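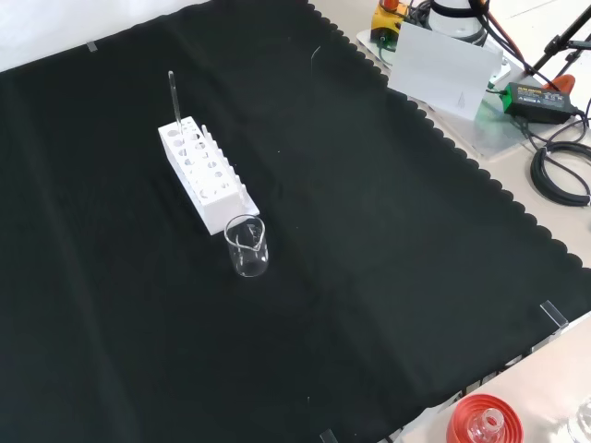

*Bench layout, open day. Rack, one tube, beaker, black cloth.*

26th September. Open day notes, writing fast before I forget.

Visitors from Kovus and Urban in the first group, school group after. Snædís did the talking, I ran the arm. Demo = tube into rack, lift, put back. Beaker stays put as the landmark, dont move it.

- Cloth helps a lot with glare. Clips held. Iron it next time anyway.
- Speed limit at 300 for visitors, 1,000 when we're alone. Someone left it at 1,000 from last night, caught it before the doors opened. Needs to go on the checklist!!
- Clear glass on black: Kovus people asked twice how it finds the tube. Short answer, edge highlights plus known rack position. Snædís's answer was longer and better, ask her to write it down.
- Sturkeo software froze once between groups. Restarted, lost 3 minutes. Log saved, havent looked.

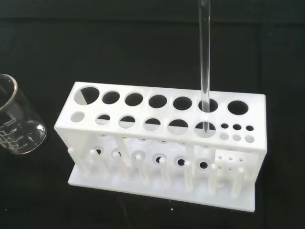 *Wrist view, tube partway into the back row, 200 mL beaker at left.*

Put this view on the big screen for the second group and they liked it way more than the side view. Kids wanted to know what the pegs are for. Said drying, I think thats right.

Nhi asked if we could use the small holes at the end too. Not with these tubes. Fillent has thinner ones, she will email them.

Left to do:
- read the Sturkeo log
- speed limit on checklist
- wrist view on screen from the start in November
- send Urban the gripper drawings (promised, Snædís has the adress)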